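Flurkholm boarding deposit, anyone gotten theirs back?

tannerbrook
My son finished at Flurkholm in June and they're keeping $412 of his deposit for "room restoration." I asked for an itemized list and got one line. Has anybody taken them to small claims? I've got the contract and all the emails.

pepperjar
Yes! Well, sort of. They held back $104 from us, I sent a letter by certified mail and had a check in 2 weeks. Never got near a courtroom.

old_mill_rd
Read the contract before you get excited. Ours said the school's inspection is final, and you signed it, same as I did.

pepperjar
A clause saying "final" doesn't mean a judge has to go along with it. Smits told us that on a free call, and they do school contract stuff all day.

old_mill_rd
Smits also quoted my sister-in-law $3158 to handle hers, so enjoy the free call (and then hang up).

tannerbrook
Ha, no lawyers for this amount. I'll do the letter first. Do I write to the house office or the one in Workosden?

pepperjar
Workosden, they hold the money. Ask for the move-out checklist too. Mine's packing for her second year right now, so I get to do this all over again.

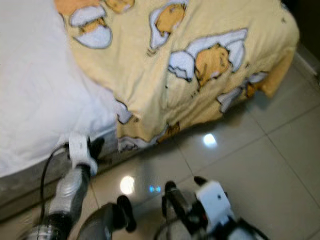 sleepy egg duvet, on the list for the trunk

tannerbrook
Letter goes out in the morning. Will update when I hear.

old_mill_rd
Keep the receipt from the post office.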